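Ullell Robotics Forum > Class and club projects > Simulation

Policy keeps going for the drawer when the goal is the shelf

Jintana Wattanapong
posted April 10, 2021

Second-semester automation class, team of three, none of us roboticists by temperament. Our project is a simulated kitchen where an arm has to put groceries away. We're training by imitation on 510 demonstrations that the class drove by hand with a gamepad, which tells you something about the quality of the 510 demonstrations.

The task that's ruining my April is "put the food on the fridge shelf." The fridge is a tall gray cabinet with shelves on top and drawers underneath. On an easy layout the policy manages it. When one of the drawers starts out open, the arm heads into the drawer with total confidence and stays there until the episode times out. Our limit is 300 steps. It has never once used them to reconsider.

We have a wrist camera and two fixed ones. The wrist view during a carry is mostly fish:

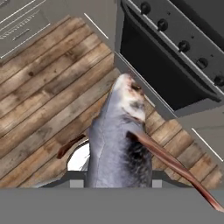
What we've tried so far

Lowering the learning rate. Made it go into the drawer more slowly.

Training longer. Training loss looks lovely, which I have learned to take as an insult.

Rewording the instruction from "fridge shelf" to "middle shelf." No change I could measure. Clyde on our team thinks the text isn't being used at all and the network is just looking for the nearest gap in something gray. I'd like to argue with him but I can't.

Adding 11 more demonstrations with the drawer open. Slight improvement, then I changed the seed and the improvement left.

The project is due at the end of the month and our instructor, Ms. Dewan, wants an explanation as well as a number. Is this a data problem, a camera problem, or a text problem? We're on the Gestden simulator with the stock Tavska training scripts, if that matters.

Enda Hayes
Helpful: 2

Had this. Reinstalled Tavska and it went away. Check your version.

Ashraful Khondokar
Helpful: 17

I wouldn't reinstall anything yet. Before you blame the network, sit down and watch the side camera with a notepad. It's dull and it is the only thing that ever worked for me when I was doing the same class project.
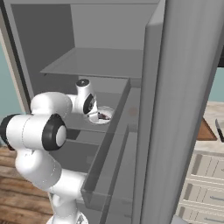 Drawer-versus-shelf confusion is nearly always a data problem first. Go through your demos and sort them by whether a drawer was open at the start and where the gripper ended up. My guess is that most of your open-drawer episodes are ones where the drawer was the right place to put things, so your policy has learned "open drawer, therefore drawer," and it learned that perfectly well. The geometry doesn't help either. With the gripper pointed down into the drawer like that and the shelf sitting above the arm, getting back to the right height means pulling up and out first, and I doubt many of your drivers ever showed it how to do that. People with gamepads don't record their mistakes. They hit reset and pretend.

So record some recoveries. Start the arm with its gripper already in the drawer, instruction set to the shelf, and drive it out and over. You want those starts varied. Your 11 extra demos may all begin from the same tidy home pose, in which case the policy never saw the state it keeps getting itself into.

On Clyde's theory, there's a cheap test. Take one starting layout, drawer open, and run it with the shelf instruction, then the drawer instruction, then a sentence about something unrelated. If all three give you the same arm motion, Clyde is right and will be unbearable. Fix it by collecting pairs: same layout, two instructions, two different endings. With layouts that only ever have one sensible ending, the network has no use for the words and will ignore them, as would I.

Last, look at what your wrist camera contributes once something is being held. If the food blocks the middle of the view, that camera can't tell you much about what's straight ahead, and the fixed ones have to do the work. Try a run with the wrist feed zeroed out after the grasp. Mine got no worse, which was humbling considering how long I'd spent mounting it.

Jintana Wattanapong
reply to Ashraful Khondokar

Sorted the demos last night. You were right and it's embarrassing: nearly every open-drawer demo ends in the drawer. The unrelated sentence I used for the text test was "water the plants," and the arm went for the drawer. Clyde has been told and is unbearable.

We're recording pairs now. Retrained to step 3,786 before the lab closed, so not a full run. Fixed camera, drawer open, plate on the middle shelf:
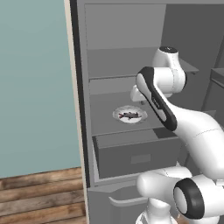
STILL OPEN

At least the gripper is up at shelf level with the drawer open underneath it, and I've decided to enjoy that until the full evaluation spoils it. Two things I still can't answer for the write-up. How many seeds do people run before they'll put a success rate in a table? And do the recovery demos go in the same pool as the rest, or should I weight them?

Ashraful Khondokar
reply to Jintana Wattanapong

Same pool to start with. Only weight them if it goes back to sulking in the drawer. For seeds, run as many as the lab machines allow before the deadline and report the worst one along with the average. Ms. Dewan will like you for it.

Filed under: imitation learning, kitchen tasks, student projects
Related: Gripper lets go early in Gestden; Saha arm drifts between episodes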